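Grodumeo Users Forum > Data Collection > Episode quotas per task

y_meesuk
Our department has been asked to submit 4000 episodes before the December review. The present plan assigns 300 to each table task. I would appreciate members' views on whether a fixed quota is advisable.

lertchai.s
A fixed quota is reasonable for budgeting. We applied the same figure at Cultex and the records were simple to audit. 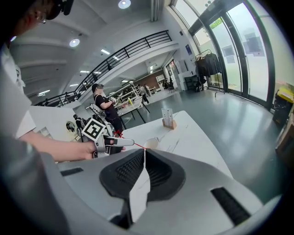 The one provision I would add is a limit of 50 consecutive episodes per operator. Beyond that, the motions become too uniform to be of much use in training.

Tymoshchuk_S
I must respectfully disagree on the quota. In our cup placement set, 133 episodes were near duplicates and were withdrawn. Start positions should be varied first and the totals settled afterward.

lertchai.s
Withdrawals can be made under a quota as well. Were the duplicates from one operator?

Tymoshchuk_S
From two, both on the morning shift.

y_meesuk
Thank you both. I shall propose the operator limit and ask Ms. Khamphan to review start positions weekly. The quota remains under discussion.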